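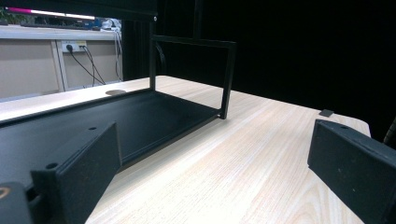
Slide 2: how the cookbook stall got going

Hi everyone, thanks for staying on after lunch. I run the book stall for the Vesdale air ambulance fund, and I've been asked to talk about selling things for charity when you've never sold a thing in your life (me, two years ago!).

We started with a calendar. Ordered 2,000, sold 1,412, and I still have boxes of them under the stairs. Pause here for the groan.

Slide 3: what we changed

Smaller print run - 1,000 to begin with. We went with Murkel for the printing as they let us reorder in small batches. Banau, the bakery on the high street, took a stack for the counter and wouldn't take a cut, bless them.

Slide 4: the money

$3,623 by the end of June, after printing. Say that slowly. It paid for new radios plus a bit toward fuel.

Slide 5: asking for help

Tell the Esfahani story - I walked into the restaurant for one recipe and walked out with six, and a lamb stew I'm still dreaming about. Ask early, ask in person, and go when they're not busy (3 p.m. is good).

Questions, then coffee. Card reader is by the door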